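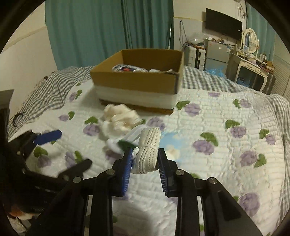
According to one respondent in the survey, folding is a chore left over from a time when people owned fewer clothes and had more drawers to put them in. The remark was written in the margin of the questionnaire, next to the question on weekly laundry time, and it raised a point the project had not planned to study. The questionnaire asked how often residents wash their clothes and what they do with them once they are clean. It did not ask whether they think the second step is worth doing.

Clothing Storage and Laundry Habits in Shared Student Housing
Final project report, Household Studies, Wurkenis College
Submitted 9th October

1. Background

Rooms in Ellach Hall were refurnished over the summer. The tall wardrobes were taken out and replaced with low chests and open shelves, and the shared laundry room was moved from the basement to the ground floor. The housing office expected that residents would do smaller loads more often. This project set out to learn whether that was the case, and how residents were storing their clothes in the new furniture.

2. Method

Paper questionnaires were given to 70 residents in September, and 57 were returned. Responses were anonymous. The form covered the size and timing of laundry loads, the use of dryers and drying racks, folding and storage, and clothing lost or damaged during the term. A space was left at the end for comments.

A pilot version was tried first at Tamiru House. The wording of 3 questions was changed as a result. In particular, "put away" was understood by some residents to include leaving clean clothes in the basket, and the final form treats this as a separate answer.

3. Findings

Most respondents still wash one large load on the same day each week. The new location of the laundry room was welcomed, mainly by residents of the lower floors, but few reported washing more often because of it. The price of a load was the reason most often given for waiting.

Folding habits varied a great deal. Shirts and pants were usually folded or hung. Towels were often left on the rack until needed. Small items were handled in several ways: some residents roll socks into pairs as soon as they are dry, others drop them together into a drawer and match them in the morning. Those in the second group were more likely to report missing socks. It is possible that they also noticed the loss later, and the form does not allow the two explanations to be separated.

In all, 13 respondents said the new chests were too shallow for winter clothing. Several of them store sweaters in Okus boxes under the bed, a use the housing office has not listed in its furniture guide.

4. Limits of the study

The survey was held early in the term, before cold weather, and heavier clothing is therefore not well covered. Roommates may have filled out their forms together. Residents who send laundry home were included, although many of the questions did not apply to them.

5. Recommendations

The housing office should consider a half-load price during the day, when the machines are least used. Under-bed storage should be added to the furniture guide, with the clearance of each bed model given. A basket for unclaimed items should be placed beside the dryers and emptied at the end of each month.

If the survey is repeated, the time spent on folding should be asked about separately from the time spent on washing and drying.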